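Ticket 16: right arm won't join in on the paper demo
Opened by Adjoa Agbenyega
Status: open, waiting on Ferrand
6 comments

Hi all, picking this up where my voicemail ended. We have the Jirkside open day coming (doors are November 1, 2023, and yes, I know, I should have started sooner!) and the two-arm paper sorting demo is still only a one-arm demo half the time.

What happens: I start the Zukgate routine, the left arm heads for the paper pile and lowers its gripper like it should. The right arm swings in from its side, opens up, and then just hangs there. No error on the screen, no beep, nothing in the log except "waiting for partner" over and over. If I hit stop and start again it sometimes wakes up. Out of 16 tries this morning it stuck on 4.

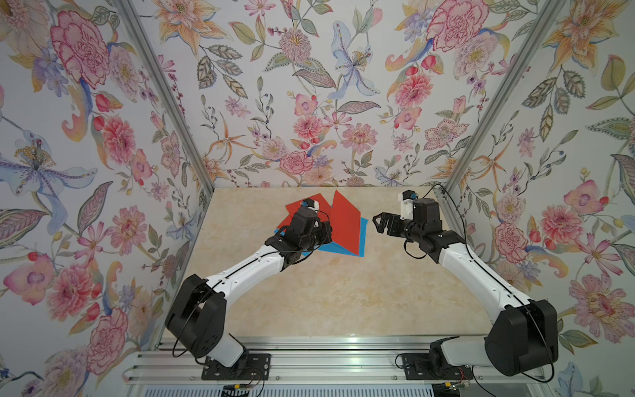
I went through the usual stuff first. Restarted the controller, reseated the plugs at both base plates, and ran the calibration on each arm by itself. Both passed. I also swapped the two arms' roles in the settings, and the right arm picked up paper just fine that way (which made me so happy for a minute), but then the left one got stuck waiting instead. So I really don't think it's a motor. My money is on the handoff message between them.

Next I turned the speed down to the setting we used for the Pridier visit in May. Same hang. Turned it back up, same again. I bumped the partner timeout to 3,000 ms and it got better, maybe, but I only had time for a handful of runs before I needed the bench for something else.

Two questions for Ferrand support:

1. Is there a way to make the waiting arm back off to its home pose after the timeout? Visitors get restless watching an arm do nothing, and I'd much rather it reset and try again.
2. Did the last update change how the handoff works? We were on the old version for Pridier and it ran all afternoon without this.

I can send the full logs, just tell me where. I'm leaving the timeout at the new value tonight and will add my results tomorrow before lunch.

Thanks so much!
Adjoa

Shares: 4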